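Subject: Re: [allotment-kitchen] keeping greens without them going slimy

On Iara Lagos's message, she wrote:
> We picked far too much again and the cabbage went brown at the
> edges in under a week. Does everyone else bag theirs or leave it
> loose? And do you wash first?

Hi Iara,

I bag nearly everything now, and I never wash first (Vicente swears by washing, but he eats his within two days so it hardly matters!). I tip the lot into one of those plastic baskets with holes in the sides, have a good look for slugs, and then it's long things in one zip bag and round things in another.
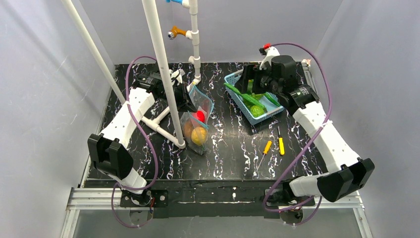 Squeeze most of the air out, but leave a finger's width of the zip open at one end -- cabbages sulk if they're sealed tight. Ours lasted 8 days last May in the bottom drawer, and the cucumbers were still fine for slicing at six. Don't put them right against the back of the fridge though, I lost two that way.

If you've still got too much, Constanza is making pickle at Flurnholm and will take any amount off your hands. She has the big jars.

Brenda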